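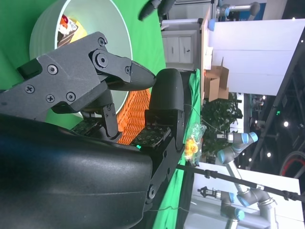 I bought the Basico teaching set from Brulumex in July, after two older remote control systems made me quite tired of the whole idea. It is a pair of handles that you hold, and the two arms on the table copy your hands. My test is always a table with food on a green cloth, and I find it a fair one. A slice of cake in a white bowl forgives nothing, and an orange woven basket has a pattern where a pointed fingertip can easily get caught. With the Basico I had the feeling of touch in the handle quite early, but weak, like wearing winter gloves.

The set cost me 676 dollars with shipping, without the arms or grippers of course. The box contains the handles, a foot pedal and a manual of 50 pages. The manual is well organised, but the chapter about calibration was translated badly and I had to read it several times. My advice is to calibrate each morning. If you skip this, the left handle drifts toward you.

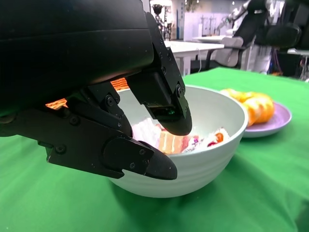
The pedal starts and stops the recording, and I like it very much. Your hands stay where they are, so the demonstration has no strange jump at the end. Before this I used the Takeda handles, where the record button sits under the thumb, and every file finished with a small twitch that I had to cut by hand.

What I like less is the scaling. On the fine setting the movement is smooth and my wrists do not hurt after an hour. On the normal setting it is too nervous for soft things, and there is no setting between them. Brulumex answered my e-mail politely but gave no date for a change.
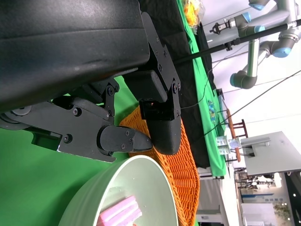 The software keeps each demonstration in its own folder and you can delete a bad one with one key. Please be careful, it does not ask for confirmation. The colour of the warning light is also too similar to the ready light.

For a small lab I would recommend it. I give it four stars, and I would give more for a middle setting.

Reviewed April 6, 2023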